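**Dremotden Building, services coordination meeting**
Minutes, February
Meeting opened 9.35 am, ground floor meeting room

**Present:** building manager (chair), mechanical services contractor (Soomro), hydraulic consultant (Ternent), electrical contractor, tenant representatives for ground floor, level 1 and level 2, minute-taker.

**Apologies:** fire services contractor (report tabled), tenant representative for the mezzanine.

**Circulated beforehand:** water meter readings, Soomro service reports, Ternent draft note on hot water recirculation, lighting schedule rev. C.

## 1. Previous minutes

Accepted with one correction. Item 4 recorded the backflow prevention device as located in the plant room. It is in the meter enclosure on the Bodum Lane side. The asset register has the right location and needs no change.

## 2. Actions carried forward

| Ref | Action | Status |
|---|---|---|
| 2.1 | Replace failed isolation valve, level 2 kitchenette | Closed |
| 2.2 | Obtain second quotation for roof access ladder | Open, one received |
| 2.3 | Label distribution board DB-1B | Closed |
| 2.4 | Confirm rating of door between loading bay and stair | Open, see item 7 |
| 2.5 | Replace ceiling tiles, ground floor corridor | On hold pending item 3 |

On 2.2, the quotation received covers supply and fixing but excludes certification of the anchor points. The building manager will ask for it to be reissued with certification as a separate line so the two prices can be compared.

## 3. Water consumption and suspected leak

Meter readings for the last quarter show consumption of 238 kL against 139 kL for the same quarter a year earlier. Occupancy is unchanged apart from two extra desks on the ground floor.

Ternent reported on the overnight test. With all tenant fixtures closed the main meter continued to register flow. Isolating the level 2 branch made no difference. Isolating the ground floor branch reduced the flow but did not stop it, which suggests either two separate losses or an isolation valve that does not hold. Ternent favours the second explanation. The ground floor valve is original to the building and was stiff to operate.

The corridor ceiling stain was discussed. The ground floor representative stated that the stain has grown. Ternent's view is that the stain lies under the condensate run from the level 1 fan coil unit and may be unrelated to the water loss. Soomro did not agree and noted that the condensate run was flushed at the last service and was draining freely. Both positions are recorded. The ceiling tiles will stay out until the source is identified.

Agreed sequence:

1. Replace the ground floor isolation valve.
2. Repeat the overnight test.
3. If flow persists, engage a leak detection firm for the in-ground section between the meter enclosure and the plant room.

A shutdown of up to three hours is required for step 1. Level 1 asked for an early start. Ground floor asked for it to be after the morning deliveries. Early start adopted, 6.00 am, with the ground floor kitchen to fill containers beforehand.

**Action 3.1:** Ternent to specify replacement valve and arrange plumber.
**Action 3.2:** Building manager to issue shutdown notice to all tenants.
**Action 3.3:** Soomro to provide dated photographs of the condensate run from the last service.

## 4. Hot water recirculation

Ternent spoke to the draft note. The recirculating loop returns to the plant room below the recommended temperature at times of low draw. The balancing valve on the level 2 return is fully open and the other two are throttled, so most of the flow takes the level 2 path.

Rebalancing is proposed before any change to the heater setpoint. The electrical contractor asked if the pump timer had been altered, as the timer face was found out of step with the clock after the last power interruption. It was reset at the time but nothing was written in the plant room log. All contractors are reminded that the log is to be filled in on every visit, including visits where nothing is changed.

The level 2 representative asked how long the shower takes to run warm after rebalancing. Ternent expects it to be slightly slower than at present on level 2 and quicker elsewhere.

**Action 4.1:** Ternent to rebalance and log return temperatures for one fortnight.
**Action 4.2:** Electrical contractor to quote for a timer with battery backup.

## 5. Ventilation and filters

Soomro tabled the service report. Supply air filters in AHU-1 were changed. Filters in AHU-2 were inspected and left in place, with pressure drop well under the change-out value. Belt tension adjusted on AHU-1. One bearing on the AHU-2 fan is noisy and should be replaced at the next scheduled service.

Outside air dampers were exercised through full travel. The AHU-1 damper actuator stops short of closed. The linkage is worn at the clevis and the part is a stock item.

Level 1 reported draughts at the desks along the window side. Soomro measured discharge at the diffusers and found the two nearest the windows delivering more than design. Adjustment can be made from below the ceiling without moving furniture. Level 2 asked that the balance upstairs be checked after any adjustment, as both floors are on the same riser.

**Action 5.1:** Soomro to replace clevis and adjust level 1 diffusers.
**Action 5.2:** Soomro to recheck level 2 air quantities on completion.

## 6. Benches, surfaces and storage

The electrical contractor asked for a consistent rule on what may be placed over cable trays and floor boxes, as access has been slow on several recent visits. Agreed that floor boxes are to be kept clear and that desks may stand over trays if the lid can be lifted without moving the desk.

Adhesive tape was raised by the building manager. Tape applied directly to building-owned bench tops has left residue that the cleaning contractor charges to remove. Tape on tenant-owned furniture, or on paper laid over it, is the tenant's own business. Cleaners are not to remove tape or coverings of any kind from work surfaces on any floor unless the tenant has asked for it in writing.

Bins used for parts or materials are outside the cleaning contract. The cleaning specification lists waste bins by liner and location, and anything not on that list is to be left as found. Level 2 queried open tubs stored under the sink. These are on the list and are emptied.

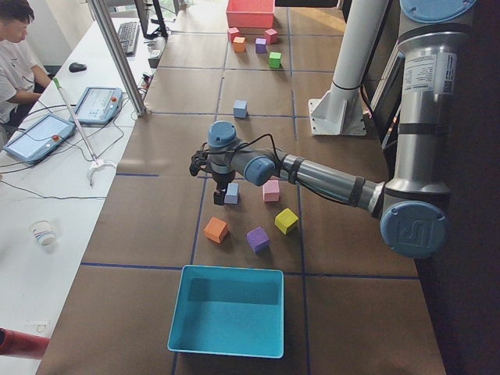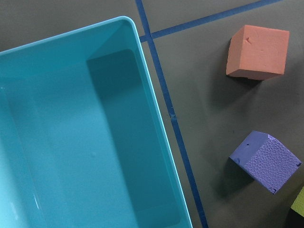
*Item 6: turquoise bin, with tape markings beside it in the second view.*

The cleaning specification will be reissued with the wording above added at clause 11. No change to price is expected. Level 1 asked for the reissued version to be posted inside the cleaners' cupboard as well as emailed, and this was accepted.

**Action 6.1:** Building manager to reissue cleaning specification.
**Action 6.2:** Electrical contractor to mark up floor box locations on the three floor plans.

## 7. Fire services

Report tabled in the contractor's absence. Extinguishers and hose reels tested and tagged. Emergency lighting discharge test completed, with two failures: the exit sign at the rear of level 2 and the batten fitting on the stair between ground and the mezzanine. Both were replaced the same week.

The loading bay door (ref 2.4) has no tag on the leaf or the frame. The report recommends treating it as non-compliant until evidence of its rating is found. The original door schedule may be with the architect's archived documents. The building manager has requested it and been quoted a retrieval fee. The fee is less than the cost of a replacement door and was approved.

The ground floor representative asked whether the door may be held open during deliveries in the interim. It may not.

**Action 7.1:** Building manager to obtain door schedule.

## 8. Lighting and electrical

Lighting schedule rev. C was reviewed. The schedule covers 88 fittings in common areas, all to be changed to LED. Comments:

- Type B fittings on the stair are shown without emergency packs. To be corrected in rev. D.
- The colour temperature for the ground floor lobby is listed as 3000 K and for the adjoining corridor as 4000 K. Use 4000 K in both.
- Motion sensors in the toilets to have a longer hold time than shown. Tenants on two floors have asked for this.

Staging was discussed. The electrical contractor prefers to work floor by floor from the top. The building manager would like the external fittings done first while the hired lift is on site for gutter cleaning. Agreed, external first and then top down.

Power factor correction unit: one capacitor bank has dropped out. It does not affect supply to tenants. Replacement to be priced with the lighting work.

**Action 8.1:** Electrical contractor to issue schedule rev. D with price for capacitor bank.

## 9. Other business

**Bicycle rack.** The rack by the Bodum Lane entrance has a loose base plate. Fixings to be replaced with chemical anchors.

**Gutter cleaning.** Proceeding as booked. The two parking bays nearest the loading bay will be unavailable for the morning.

**Keys.** Level 2 holds two plant room keys and should hold one. The extra key is to be returned to the building manager and the key register amended.

**Recycling room.** The door closer is slamming. Soomro's technician offered to adjust it on the next visit at no charge.

## 10. Next meeting

Same room, 9.30 am, after the second overnight water test. Ternent to circulate results beforehand. The mezzanine representative will be sent items 3 and 7 separately, with a request for comment on the shutdown start time.

Meeting closed 11.10 am.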